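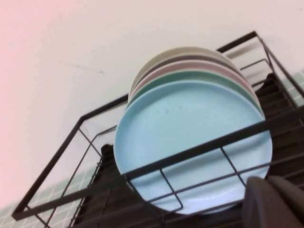

How does putting a robot on the dish line change the hours and duties of the kitchen hands?

Total hours usually drop less than the quote suggests, and the duties move away from racking and unloading toward scraping, sorting and fault clearing.

Posted in: Workplace automation > Food service

Robot unloading in a staff canteen, what happens to rosters?
Rakiya Babalola

I supervise the wash-up area at a staff canteen serving 388 covers on a normal weekday. We have six kitchen hands across two shifts. Management is looking at a robot arm from Grureo to take clean plates out of the racks and stack them on the trolleys. Loading would stay manual for the first year.

The proposal says unloading takes 14 hours of labour a week and treats all of it as a saving. I doubt that, but I don't have anything to put against it. What did people find in practice, and what did you change in position descriptions? We are under an enterprise agreement, so any change to regular rosters has to go through consultation first.

Olanrewaju Yusuf

We put in a similar cell in April last year at a smaller site. Some points to check before you accept the labour figure.

Unloading time is rarely one block. In our kitchen it was done in short gaps while the next load was washing. Removing it gave people a few free minutes at a time, and you can't take those off a roster. Ask for the 14 hours broken down by time of day. Only the blocks long enough to be a rostered task should be counted.

The arm adds work of its own. Ours needs the gripper pads wiped down at each changeover, the racks set square in the locating tray, and someone to clear stops. Plates leaning together in one slot were our most common stop in the first month. The fix was a loading rule (one plate per slot, all facing the same way), which slowed the loading side. That cost was missing from our proposal as well.

On position descriptions, we added "routine cleaning and restart of automated equipment" and moved the people who do it up one pay level. Restart means the green button and the checklist. Anything behind the guard belongs to maintenance. Put that boundary in writing, or your kitchen hands will be asked to cross it during a busy lunch.

Net result for us: no positions removed, one vacancy left unfilled, less wrist strain reported. Evening finish time did not change.

Tzu-hsuan Hsiao

depends on the plates. if you have mixed sizes it will stop all the time. ours did

Amarachi Abubakar

Adding to Olanrewaju's answer from the health and safety side. Involve your safety rep before the layout is fixed. At our site the cell took up the space where staff used to stand to dry cutlery, and the replacement bench was put in at the wrong height. It took three months to get it moved.

Also check job rotation. With unloading gone, the remaining tasks are mostly scraping and pre-rinse, which are the wet and heavy ones. Someone who used to alternate between the dirty and clean ends may now be at the dirty end for a whole shift. We rotate through the servery and dry store to break that up, and the extra training hours for it went into the project budget.

Rakiya Babalola

Thanks. I have asked for the time-of-day breakdown. Our plates are all one diameter but the soup bowls are not, so I will ask Grureo whether bowls are in scope at all.

Olanrewaju Yusuf

Get the answer in the contract schedule. In our case bowls were listed as "supported" and needed a second gripper, quoted separately.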